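Mastura Teaching Forum > General Chemistry > Worksheets and Materials

Thread: Reworking the limiting reactant worksheets

tsultana
Posted 21 March 2019

I coordinate the recitation sections for first-semester general chemistry. We have 112 students this term and six TAs. The limiting reactant worksheet we use is older than most of the TAs, and it is all the same problem with different numbers. Students learn the steps and then can't say which reactant is left over when you show them a drawing of the molecules.

I want to replace it with something that starts with drawings and gets to grams later. It has to be free to share, it has to print in black and white, and it has to fit in 30 minutes because the other part of recitation is a quiz.
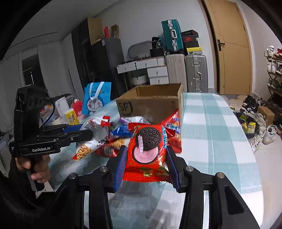 My draft has two pages. Page one is nitrogen and hydrogen as circles in a box, and students draw the box after the reaction. Page two is the same reaction with moles, then with masses. I left out percent yield. Has anyone taught it in this order, and did the mass problems suffer?

Thilini Sultana

baidoo_lab
Reply

We switched to drawings first in November. The mass problems came out the same as before on the midterm. The drawing question was better, but we had also practiced it more, so take that for what it is.

One thing to watch is the leftover molecules. A lot of my students drew the product and left the extra hydrogen out of the final box. I now print the empty box with a line under it that says "Draw everything that is in the container when the reaction stops."

ferrocene_fan
Reply

I don't agree with dropping percent yield. It takes one more line of arithmetic and it is the only place where the topic connects to what they do in lab. If you move it to another week they treat it as a new topic and you teach the whole thing again.

I would cut the moles-only step before I cut yield.

tsultana
Reply

I can't cut the moles step. That is the bridge from the boxes to the masses, and without it page two is the old worksheet. Yield could go on the lab handout for the same week. Our lab that week is the copper one, so the numbers would be their own.

ferrocene_fan
Reply

If it is really on the lab handout and someone grades it, fine. At my last school it was "in the lab" and the lab people thought it was in lecture.

oldstockroom
Reply

Does your key show more than one method? Half my section compares moles of product and the other half compares the needed ratio to the ratio they have. TAs who only know one way mark the other one wrong. I would put both in the key, side by side.
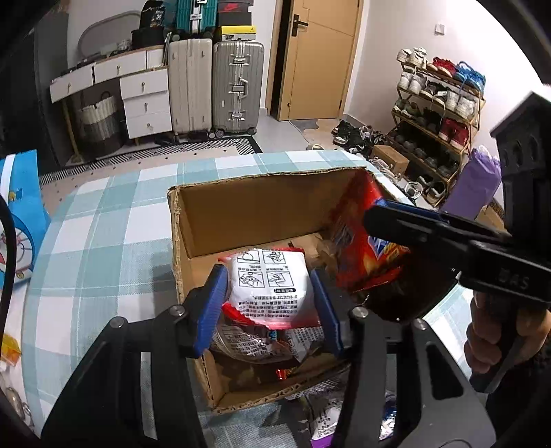 I'd also keep the mass numbers ugly. If you give 28 g of nitrogen they see one mole right away and skip the conversion.

baidoo_lab
Reply

I'd go the other way on the numbers for the first problem. Let the first one be easy so they can check it against the drawing, then make the next ones ugly.

sekard22
Reply

Is the draft posted anywhere? I teach at a two-year college and would try it with my evening section. I can send back comments on timing. My guess is that page one alone takes most of your time if they work in groups.

tsultana
Reply

Not posted yet. I'm adding the line under the box and both methods in the key, and the first mass problem will match the drawing. After that I'll put it in the Materials folder as an editable file and a PDF. sekard22, comments on timing would help a lot. If page one runs long I'll make the last mass problem homework.

oldstockroom
Reply

Please number the problems straight through both pages. Ours restart at 1 on the back and we get emails about it every term.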